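Girard 9 is out, and the shiny stuff finally works

Perception news first, because it's the part we've all been waiting for! Kenna Mackay has merged her reflection filter into Girard, our depth and segmentation package, and anyone running the table-setting tasks at Brurkuncombe should update this week.

The old model had real trouble with glazed dishes. It would find window panes in the side of a bowl and report them as separate objects, and the planner (quite reasonably, given what it was told) would steer around things that didn't exist. Kenna's filter compares edges across 16 viewpoints and throws out the ones that slide over the surface when the camera pose changes. It's a lovely piece of work, and the code is short enough to read over coffee. 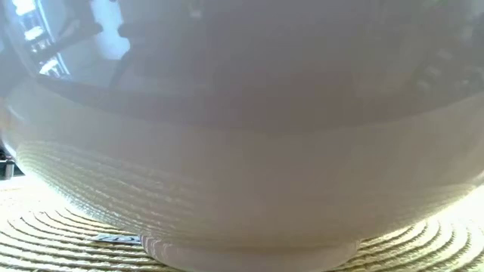 Next up: grasp planning

Close views like the white bowl on its woven mat are now a standard part of the test set, which has grown to 1,732 images. Esben Bisgaard is using the cleaned-up contours to pick grasp points along the rim, and he's rewriting the Boltance planner so it can ask for another view when the contour is too uncertain. His branch is open for comments. Please try it on your worst glassware and send him the logs!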